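Folmont drafting table, the 46-inch model
Reviewed by Hannelore Lanz, 9 Aug 2019

I do measured drawings of old buildings (mills, chapels, one very drafty town hall), and I've been hunching over a door on trestles for years. In March I finally bought the Folmont, and I love it!

The tilt is the best part. You pull one lever, lean on the board a little, and it stays exactly where you leave it, even with my elbows planted on it and a full survey sheet taped down. 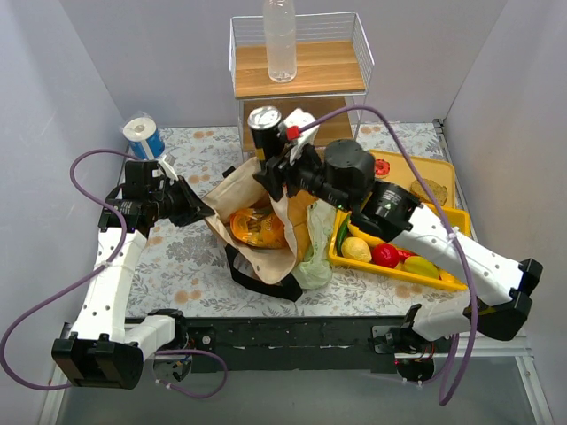

Assembly took me an evening. The bolts are bagged by step, and the only snag was the left foot, which needed a shim on my old floor. I looked hard at the Grustov too, but its parallel bar felt gritty in the shop and this one just glides.
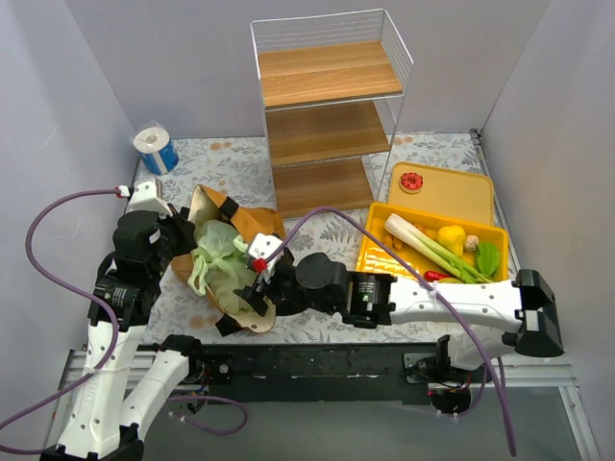

It cost me $454, lamp bracket not included, and I'd pay it again tomorrow. The pencil ledge could be deeper – my scale rule rolls off whenever the board goes past 27 degrees or so I've learned to clip it down. Still my favorite thing in the studio.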